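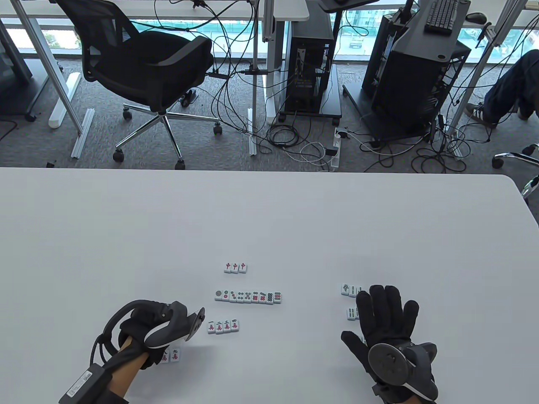 Breakfast is overrated, and I'm tired of being told otherwise. There. Said it.

Every wellness newsletter, same line. Eat within an hour of waking or your metabolism goes to sleep. Mine's fine, thanks. I did 18 months of forced oatmeal, 267 calories a bowl, and was starving by ten anyway. Worse than if I'd skipped it. Coffee, water, then a real lunch when I'm hungry. Works for me.

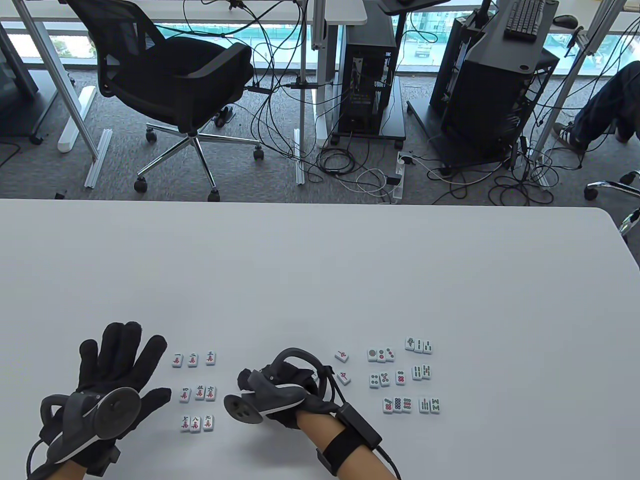 My friend Ksawery Adamczyk says I'm being reckless. He also eats a granola bar in the car and calls it breakfast. Come on, thats candy.

Kids, sure, feed them. People on meds that need food, obviously. But a healthy adult who isnt hungry at 7? Leave them alone. Stop selling guilt with a side of yogurt.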